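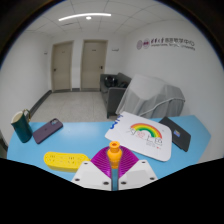
Hand-held gripper at the blue table, orange bottle-shaped piece between the fingers.

November, morning session

Demonstration work for the Jirnoseck task set resumed at 8:30. The operator was Dale Sandhu; I kept the log. The task is unchanged from last month: approach the small orange object, close the fingers on it, lift, and set it down at a new position on the table. Objects nearby are left where they lie, so that the policy does not learn to expect a cleared surface.

The morning produced 49 demonstrations. Three were withdrawn at my request, as the operator had paused before closing the fingers and the pause would be copied faithfully by the arm. The running total now stands at 1424, against the 3000 agreed with the Stunedville office.

Afternoon

Ida reviewed the earlier recordings and asked that approaches from the left be given more weight. I have amended the instruction sheet accordingly. She also asked for a slower release – a point Girard raised in his last report and which I had neglected to pass on. The omission has been noted.

Mr. Sandhu reported stiffness in the wrist after the second hour. Sessions will be limited to 70 minutes, with a change of operator between them. I am to take the first turn tomorrow and have not held the gripper in some weeks.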